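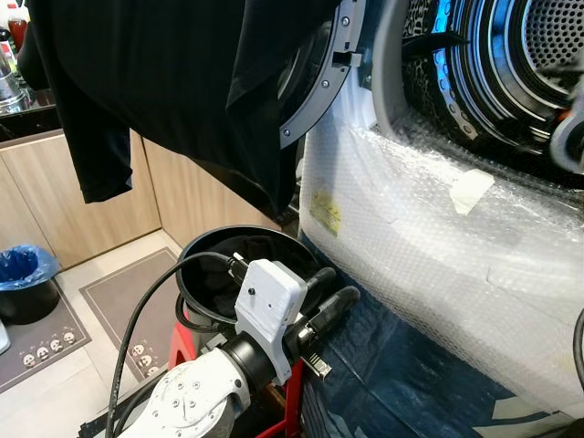 Incidencia 3966 – Lavadora de carga frontal, lavadero de Britgate
Estado: abierta
Responsable: Svatopluk Pešek

Motivo del aviso: la ropa oscura sale con pelusa y marcas blanquecinas. El usuario lo atribuye al tambor y pide cambiar la máquina.

08:10. Leo el aviso. No veo por qué habría que cambiar nada todavía. La última vez que alguien pidió «máquina nueva» era el filtro.

08:40. Llamo a Saliba, que vendió el equipo. Me dicen que es normal en los primeros lavados. ¿Cuántos son los primeros? No me lo saben decir. Anoto la respuesta sin darle mucho crédito.

09:25. Filtro desmontado y limpio. Tenía algo de pelusa, nada que explique las marcas. Goma de la puerta repasada con un paño – sin restos.

10:15. Ciclo corto en vacío. Desagua bien. Código 7 en pantalla durante unos segundos y luego desaparece. El manual salta del 6 al 8, así que de poco sirve.

11:30. Pregunto por el detergente. Usan Fevon en polvo, dos tapones por carga, con agua fría. Aquí sí me creo que haya un problema. El usuario insiste en que «en la etiqueta pone que se disuelve a cualquier temperatura». Lo pone, sí.

12:20. Prueba con una camiseta negra, medio tapón, 30 grados y aclarado extra. Sale sin marcas. Una sola prueba no demuestra gran cosa.

Pendiente:
– Repetir con carga completa de prendas oscuras, sin mezclar con toallas.
– Consultar el código 7 con Prarnano (servicio técnico, extensión 236).
– No autorizar el cambio de máquina hasta tener las dos respuestas.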